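Debora Fontana
@deborafontana
22nd July

Everybody in my feed is suddenly decanting their markers. Trays inside bins inside bigger bins. I have questions.

The rule going around is the Tisudow method: one container per color family, lids off, everything visible from above. It got 2593 likes, mostly from people who I suspect own four pens.

I tried it for seven weeks. By April I had a gorgeous shelf and I still couldn't find a black marker that wrote.

Sorting by color is sorting by looks. The thing I need to know at a table is whether this comes off the whiteboard or not. A Sharpie and an Expo in the same "warm tones" cup is how you ruin a whiteboard.

(Yes, I know you can scribble over it with dry-erase and wipe. Sometimes. I have a board with the word THURSDAYISH on it in permanent ink that says otherwise.)

Then there's the stuff they want you to buy. Zanon does a divided tray. Gatti does the same tray with a bamboo lid and adds nine bucks. Cledent sells label refills for the labels you already bought. I'm not convinced any of it holds a marker better than a soup can.

My version, for what it's worth. Dump everything out. Cap test first: if the cap doesn't click, the marker goes in the trash, no speeches. Then scribble each one on a paper towel. Faint line, trash.

After that, two piles only. Permanent and dry-erase. Permanent goes in a drawer away from the board. Dry-erase goes in whatever open thing is nearest.

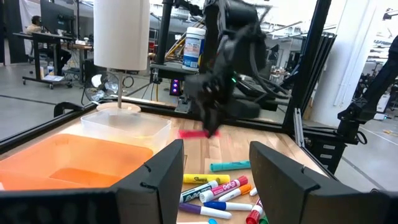 Loose caps are where I lose patience. People keep them "just in case." In case of what? A cap with no marker has never once found its way home in my house. One evening, then out they go.

Store them flat, by the way. The tip-up cup looks great in photos and I don't trust it for dry-erase. Tip-down I trust even less – ask my desk drawer.

Someone replied that a good system "pays for itself." Pays who? A marker is a marker. If you're spending more on the tray than on what's in it, I'd like to see the math.

Anyway, muting this before the label maker people wake up. If you have a soup can, you're fine – rinse it first.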